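Paper Petals and Long Winters: A Talk With the Window Dresser of Nutlow

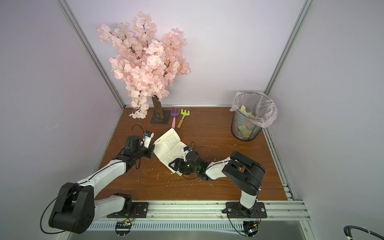 The bakery on the main street of Nutlow changes its window every month, and I have been stopping to look for two years now, so I finally asked the woman behind it if she'd sit down with me. She learned the work at Skerkar, the old department store, where her first job was ironing ribbon. "I loved it! I'd go home with burned fingers and tell everyone about ribbon," she says. These days she works alone, mostly at night, and she has strong feelings about fake flowers. A silk cherry tree, she says, lives or dies by its droop: pink blossoms hanging almost to the table on one side, and a string of tiny lights run through them on a wire thin enough to forget. "People want it even all the way around. Real trees lean. Let it lean!"

January is her hardest month. The holiday pieces come down, the street is gray, and shops would like to leave the glass bare until spring. She talks them out of it. Last winter she folded 453 paper birds for a shoe store and hung them over the boots, and children left nose prints all along the bottom of the window (she asked the owner to leave them up for the weekend).

I wondered what a beginner should buy first. "Fishing line and a good stepladder," she said right away. "Then go stand across the street. I do that 20 times a night. From inside, everything looks wonderful."

Her next window is for Hesau, the yarn shop by the bridge. She wouldn't tell me the theme, though she did ask if I owned any large buttons.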